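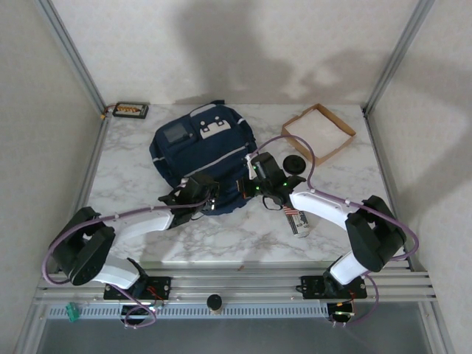

3.2 Households and their bags

We were lucky in our families, who welcomed us at the kitchen door in Trilthorpe and let us stay far longer than we had promised. In all, 96 children from 4 schools took part, and each of them kept a paper diary of what went to school and what came home again. Randi Granström, who grew up in Fagerlund and knows its long hills well, drew up the walking routes and patiently corrected our first guesses about how long they take — our guesses were much too short.

Figure 2. A navy blue backpack with a clear ID-card window near its top. 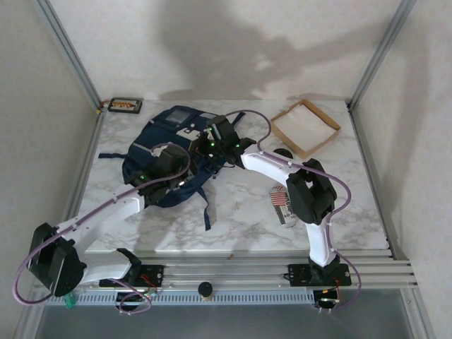 3.3 Weighing and diaries

Weighing was done before the first bell, with coats off and lunches still packed. We ended up with 768 usable weights. Friday bags were lighter than we had expected, and the diaries suggest that library books go back on that day. About 25 diaries had gaps of a day or more, and we kept these in the count but left them out of the weekly averages. Parents wrote a good deal in the margins, mostly on straps, wet homework and zippers — the long kind that curves along the main compartment drew the most remarks.

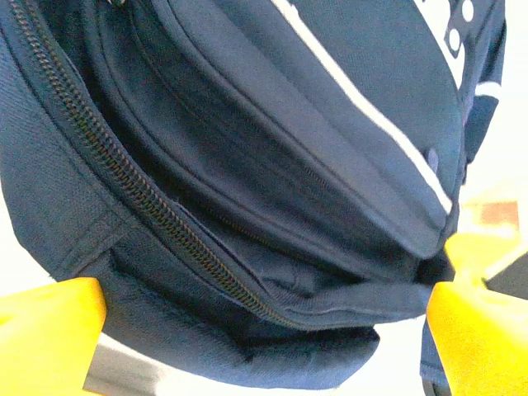 3.4 Limits

All weights were taken in November, when gym shoes and spare mittens travel together, and we would dearly like to repeat the work in spring.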